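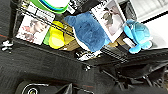 What does a returns room do with mixed small goods that have no carton of their own?
At Gudier they go onto open wire shelving, get a location tag at shelf level, and stay there until each item has been matched to an order line or released for resale.

I visited the Gudier returns and sorting site in March, during the afternoon shift, as part of a set of visits to small warehouses that handle household goods, toys and gifts. My own work is in storage layout, so these notes cover shelving, labeling and floor use. Pricing and staffing were discussed but are left out.

Site and access

The building is a single-story unit at the rear of the Stilard estate. Visitors sign in at the side door. The main hall holds pallet racking from Bakker, installed by the previous tenant and kept because the floor anchors were already in place. Behind the hall is a corridor with four smaller rooms. Two are offices, one is the packing room, and the last is the mixed goods room, where I spent most of the visit.

Normunds Vītola manages the site and took me through the hall first. The racking has 242 pallet positions, 98 of them free on the day according to the board at the supervisor's desk. Sealed cartons go straight into the racking by supplier code. Opened cartons go to a bench, where the contents are checked against the return slip. Anything that arrives without a carton or a readable slip is sent down the corridor.

Mixed goods room

The room has carpet tile on the floor, left from when it was an office. Fenna Van den Broek, who runs this part of the operation, would prefer vinyl. Carpet holds dust and adds rolling resistance, and a loaded cart needs a firm push to get started. On the other hand it is quiet, and dropped items tend to survive. There are no plans to replace it before the lease review.

Storage is on wire carts. The site tried closed plastic bins for one season and gave them up when search times rose. With a bin, the picker has to pull it, look in, and push it back. With an open shelf the picker can scan several levels from standing height. The disadvantage is that small items migrate toward the edge and can go through the gaps in the wire. Flat card inserts were tested as shelf liners. They worked but curled after a few weeks, and the replacement is a clear plastic sheet sold under the name Grullano, cut to size with a utility knife. Only some of the carts have been fitted so far. 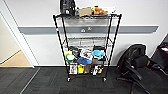
Load distribution was the topic on which Van den Broek and I disagreed. The house rule is that a cart is filled from the bottom up, with the top level used for items that are light and too bulky to sit well between two shelves. The four-level cart by the white wall followed this in outline, with its densest load at the bottom, a flat brown box and an orange plush toy among the things on top, and very little on the two levels between. For stability that is acceptable. For picking it is poor use of the best reach zone, which on a cart of this type is the second and third levels. I would move the frequent categories to the middle and leave the bottom for slow stock. Her answer was that the middle levels are kept clear on purpose during the intake hours, so that the checker has somewhere to put things down while reading slips. The site has no side table in that room, so the point is fair, though a folding shelf on the wall would solve it.

Casters are worth a mention. The standard wheel on these carts is small, and on carpet it leaves a visible track. Gudier has ordered larger wheels for some of the carts and will run both sizes side by side until the summer. Vītola expects fewer complaints about steering. Larger wheels also raise the cart, which changes the height at which it meets the wall rail, and he had not yet checked whether the rail would still do its job.

Labeling

Every shelf position gets a small tag hung from the front rail. The tag carries the cart number, the level and a short code. The codes are written by hand at intake and printed at the end of the shift. Hanging tags were chosen over adhesive labels because wire gives an adhesive almost nothing to hold on to. They have two faults. They swing and turn over when the cart is moved, and soft goods hang over the front and shade them. Plush is the worst category for this, as it slumps after loading. I suggested a clip with a fixed angle. Van den Broek has samples on order from two suppliers.

Item matching

At the last stock check the room held 808 items without a slip, of which 61 had been there for more than one quarter. The long-stay group is mostly toys and printed cards. Printed cards are hard to match, because the order lines list them by set and the returns come in singly. Toys are easier if a sewn-in label survives. Novelty items shaped like food cause a specific problem in the catalog: the same article may be listed under kitchen, bath or toys depending on the seller, and the checker has to search all three.

Matching is done at a terminal in the corridor, which means walking each item out of the room and back. A tablet mount on the door frame was mentioned. In my view this would save more time than any change to the shelving.

Items taken back for follow-up

1. Dimensions of the Grullano sheet and the minimum order.
2. Wheel diameter of the new casters, and rail height before and after fitting.
3. Drawing of the corridor with the terminal position marked.
4. Copy of the intake checklist, current version.

Vītola has agreed to send items 1 and 4. I measured the corridor myself and will redraw it.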